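Memory module (computer)

A memory module is a small circuit board that carries several memory chips and is placed in a slot of a computer. It holds the data and programs which the processor is using at the moment. When the power is switched off, the content of ordinary modules is lost. For this reason the module is different from a disk, where files stay for years.

History

In early home computers the memory chips were put one by one into sockets on the main board. The work was slow, and a pin was easily bent. In the 1980s makers began to place the chips on a separate small board, which the owner could change in one step. The first common type was the SIMM, the single in-line memory module. An early version had 30 contacts, and later a version with 72 contacts became usual.

The DIMM, or dual in-line memory module, came into wide use in the 1990s. Its contacts on the front side and the back side are electrically separate, so more signals can pass through a board of the same length. A smaller form, the SO-DIMM, is made for laptops.

Construction

The board of a module has several layers. The copper lines inside it must have carefully planned lengths, so that signals arrive at the correct time. The contacts at the lower edge are covered with a thin layer of gold, which protects them against corrosion. One small chip stores information about the size and speed of the module, and the computer reads it during the start.

Many modules have a paper or plastic label with the part number. The number is useful when a second module of the same kind is wanted. 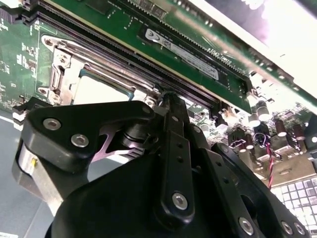

Installation

The computer is shut down and the power cable is removed. A person should touch a grounded metal part before taking the module in the hand. The notch in the contact edge must agree with the key in the slot. The module is then pressed down evenly at both ends until the latches close. On boards with four slots, the manual tells which two should be filled first.

Capacity

Capacity is given in gigabytes. For office work 16 gigabytes is a comfortable amount. Two modules of equal size usually give better speed than a single large one, if the board supports two channels.

Reader comments

Eugénie Lacroix
Thank you for the part about the SIMM. I still have a box of the 30-contact ones and did not remember the name.

Elīna Liepiņa
Could you add a section about error-correcting memory? My server manual speaks about it on 12 pages and I am not wiser after reading.

Kivi
Please mention that DDR3 and DDR4 have the notch in different places. I tried for a whole evening in May.

This site uses cookies to remember your settings. Accept | Read more

© Kandside Encyclopedia | Contact | Back to top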